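## 3. Site and leaf load

The work was done on one shared path in Bendby, the uphill link between the lower gate and the Vestthorpe road. Paved, smooth, a low raised edge on one side and an open verge on the other (Figure 1).

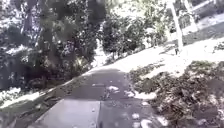
### 3.1 Why this stretch

Figure 1. The study path looking uphill, with the raised edge on the left and the leaf bed on the right-hand verge.

We wanted a path with unequal sides. Most of the earlier work (the Condville survey, mainly) used paths with a kerb on both sides or none, so the question of where the leaves end up never really came up. At Bendby the left has its concrete edge and the ground slopes off behind it. On the right nothing stops anything. Litter builds up on the verge in a thick mat and a bit of it spills back on to the margin of the paving. What lies out in the middle is thin by comparison, loose leaves and small debris.

Shade matters too. The lower part sits under trees, the upper part gets full sun, at least at the time of day we visited. Figure 1 shows how sharp the change is. We treated the two as separate zones, "lower" and "upper", and kept them apart all through the tables.

### 3.2 Sampling

Three visits, the first in August, before the main fall. Each visit used the same 11 plots, laid across the path from edge to verge and marked with chalk on the paving. Chalk washed off twice. Remarked from the tape measurements, so small shifts in position are possible and we have not corrected for them.

Leaves lifted by hand, bagged, dried, weighed. Twigs and grit went in a seperate bag. On the verge we took only the top layer, down to where the leaves stopped coming away cleanly; going deeper brought up soil and the weights were useless. The joint running up the middle of the near slabs was brushed out and bagged on its own, after the first visit when it was missed altogether.

Sweeping was left to the usual contractor, Pangaribuan, who agreed to tell us when they were coming and mostly did. One sweep happened between visits without notice. The plots affected are flagged in the tables and left out of the means.

### 3.3 What came up

Total dry weight over all the visits was 3000 g, of which 308 g came from the paving itself. The rest was verge. We expected the verge to be heavier but not by that much, and it changes how the sweeping question should be put. Clearing the paving alone takes away a small share of what is there, and the bed next to it is free to feed leaves straight back on the next windy day.

The lower zone held more than the upper on every visit. Some of that is the trees. Some may be damp, leaves under the shade came up stuck together and the sunny ones did not, but we took no moisture readings before drying so this stays a guess.

Against the raised edge we found less than we thought we would. Walkers tend to keep left going up, according to Ornella De Luca, who did the foot counts, and they may kick the edge clear as they go. The counts are in the appendix. They were not taken on the same days as the leaf plots and should'nt be read side by side with them.

The grass slope above the verge was not sampled. Mown between the first and second visit, clippings everywhere, no sensible baseline. Left for next year.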